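Search this site Type and press Enter

Coffee Corner Gallery: Cups, Lids and Little White Sticks

Posted 15 Dec 2010 by Róisín Mac Suibhne

I love takeaway coffee things. I love them more than is reasonable for a grown woman with a full kitchen cabinet, and since Ghizlane Mansour asked me to put up a gallery page for the Brutulell coffee swap, you're all going to hear about it! We had 6 people signed up for the first swap and we've had so many emails since then that we're doing another in January, same deal as before: bring a cup you like the look of, take home one you've never seen.

A quick word on what I go for. Black cups, always. A black cup with a big plain logo beats all the snowflakes and curly lettering you get at this time of year (sorry, Yevhen, I know you have a whole shelf of the snowflake ones). And short ones! A small cup feels right in the hand and the coffee is gone before it goes cold. Tall cups are for people with long train rides.

I have a soft spot for the bits that go with them too, the sleeves and the sticks and the sugar packets. Souad El-Sayed keeps hers flat in an old recipe binder and I'm so jealous of that binder.

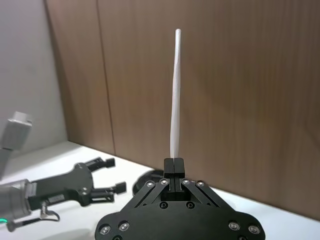
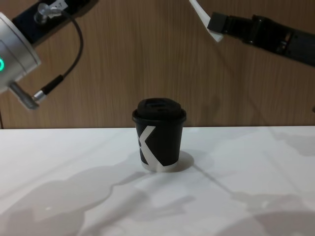
A slim white stick standing straight up in the first one, and in the second a squat black cup with a huge white K. Look at the way that K wraps around the side!

I could go on about the lid as well. Black on black, with the raised top and that rolled rim, so the white letter gets all the attention. Hanane Gaber likes a white lid on a dark cup and we have argued about it over lunch more than once. I'm not budging. The matching lid makes the whole thing look like one piece, and it's such a nice chunky shape from the front.

If you're coming to the January swap, please rinse your cups and let them dry overnight, and keep the lids with the cups they came with. Limit is 3 each so that there's room on the table. Samuel is bringing the big thermos again, hooray, and there will be almond cookies if I get up early enough.

More pictures when I've sorted through the Verkcombe batch. Send me yours too, I want to see every last one of them!

We use cookies to remember your settings. By continuing to browse you agree to this. OK

Get our newsletter Enter your email Sign up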